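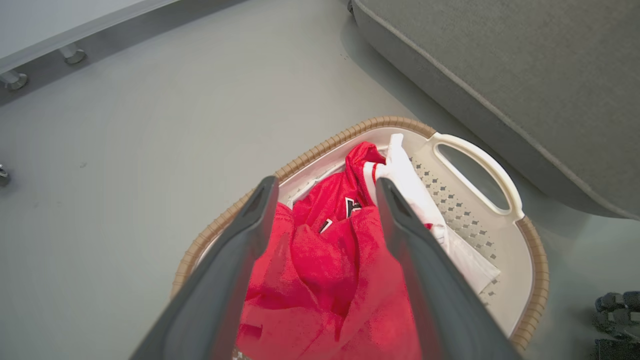
I spent most of March rewriting the house rules for our laundry setup at Hondunstead. The old sheet had 21 of them and I kept skipping half.

We're down to nine. The ones that matter most:

Check the basket by hand before a run. Coins, pens and hair clips come out first.

Fingers close slowly on cloth. If a grasp fails twice, stop and look at it.

Keep people and pets out of reach while the arm has power. A paused arm still has power.

Wipe the fingertips after every 30 picks and write it in the log.

Zalter's manual covers the stop button well enough, so I left that part alone. I still don't have a good rule for drawstrings. For now they go in a separate pile and I fold them myself.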